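Heißluft und Hausstrom: Notizen zur Lastverteilung in der Küche

26. September 2026

Der Leitungsschutzschalter für die Küchensteckdosen hat im Sommer mehrfach ausgelöst, immer am frühen Abend. Der Elektriker konnte an der Anlage keinen Fehler finden. Ich habe deshalb die Stromkreise der Wohnung neu aufgenommen und die Verbraucher einzeln gemessen. Die Ergebnisse stehen hier, vor allem für mich selbst, damit ich sie beim nächsten Umbau wiederfinde.

Zur Ausgangslage: Die Wohnung liegt in einem Altbau in Wustovmont, die Elektrik wurde vor meinem Einzug teilweise erneuert. Der Herd hängt an einem eigenen dreiphasigen Anschluss. Für die Arbeitsplatte gibt es einen Stromkreis mit B16, an dem auch der Kühlschrank und – das war mir neu – die Steckdosen im Flur liegen. Im Verteilerkasten ist davon nichts vermerkt. Die Beschriftung lautet schlicht »Kü«, in Bleistift.

Ein B16-Automat führt 16 Ampere dauerhaft. Bei 230 Volt sind das 3680 Watt. Eine leichte Überschreitung führt nicht zum sofortigen Auslösen. Der thermische Teil, ein Bimetall, reagiert träge: Beim 1,13-Fachen des Nennstroms darf der Automat innerhalb einer Stunde nicht auslösen, beim 1,45-Fachen muss er es innerhalb einer Stunde tun. Dazwischen liegt ein Bereich, in dem das Verhalten vom Exemplar, von der Umgebungstemperatur und von der Vorbelastung abhängt. In einem dicht bestückten Verteiler verschiebt sich die Auslöseschwelle nach unten, im Sommer noch etwas weiter. Damit war die Häufung im Juli und August im Grunde schon erklärt.

Gemessen habe ich mit einem Zwischenstecker von Firketti, der die Wirkleistung im Sekundentakt anzeigt und die Werte als CSV ausgibt. Die Genauigkeit ist für diesen Zweck ausreichend. Unter 5 Watt würde ich den Zahlen nicht trauen. 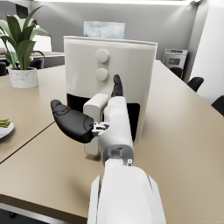 Die größten Einzelverbraucher sind erwartungsgemäß die Geräte mit Heizwiderstand. Der Wasserkocher nimmt 2150 Watt auf, konstant bis zur Abschaltung. Der Toaster liegt bei 820 Watt. Die Heißluftfritteuse zieht in der Aufheizphase 1480 Watt und taktet danach: Die Heizung wird über den Thermostat zu- und abgeschaltet, der Lüfter läuft durch. Bei eingestellten 200 Grad betrug die Einschaltdauer nach dem Aufheizen etwa zwei Drittel. Die mittlere Leistung über einen Garvorgang liegt damit spürbar unter dem Typenschild, die Spitzenleistung aber nicht, und auf die kommt es an, wenn andere Geräte parallel laufen.

Der Kühlschrank ist im Mittel unauffällig. Der Verdichter benötigt im Betrieb 82 Watt, beim Anlauf kurzzeitig ein Mehrfaches. Dieser Anlaufstrom dauert Sekundenbruchteile und ist für das Bimetall ohne Bedeutung. Die magnetische Schnellauslösung spricht beim B-Typ erst ab dem Dreifachen des Nennstroms an, auch davon ist der Kühlschrank weit entfernt.

Bleibt der Flur. Dort stand ein Entfeuchter von Sethi mit 400 Watt, der hygrostatisch gesteuert wird und bevorzugt abends anlief, wenn im Bad geduscht worden war. Rechnet man Wasserkocher, Fritteuse, Verdichter und Entfeuchter zusammen, ergeben sich 4112 Watt, also 17,9 Ampere. Das entspricht dem 1,12-Fachen des Nennstroms. Nach Norm müsste der Automat das unter Referenzbedingungen eine Stunde lang tragen. In einem warmen Verteiler und mit dem Toaster als fünftem Gerät – dann sind es 21,4 Ampere – sieht die Rechnung anders aus.

Die naheliegende Lösung wäre ein zweiter Stromkreis. Das Angebot dafür lag bei über 1.000 Euro, weil die Zuleitung unter Putz geführt werden müsste und der Verteiler keinen freien Platz mehr hat. Ich habe vorerst darauf verzichtet und den Entfeuchter ins Schlafzimmer gestellt, das an einem anderen Automaten hängt. Eine Mehrfachsteckdose auf der Arbeitsplatte habe ich bei der Gelegenheit entfernt. Sie war mit 3500 Watt angegeben und lag damit unter dem, was der Automat durchlässt.

Für die Auswertung der CSV-Dateien verwende ich Gitier, ein kleines Kommandozeilenwerkzeug, das Zeitreihen mit unterschiedlichen Abtastraten zusammenführt. Die Dokumentation ist knapp, die Zeitzonenbehandlung eigenwillig. Wer Messungen über die Zeitumstellung im Oktober hinweg plant, sollte die Zeitstempel vorher nach UTC umrechnen.

Seit dem Umstellen des Entfeuchters hat der Automat nicht mehr ausgelöst. Die Beobachtungszeit ist mit drei Wochen allerdings kurz, und es ist kühler geworden. Offen ist außerdem, ob die Klemmen im Verteiler nachgezogen werden müssen. Ein erhöhter Übergangswiderstand würde den Automaten zusätzlich erwärmen und ließe sich mit dem Zwischenstecker nicht erkennen. Der Termin mit dem Elektriker steht noch aus, die Beschriftung »Kü« bleibt bis dahin unverändert.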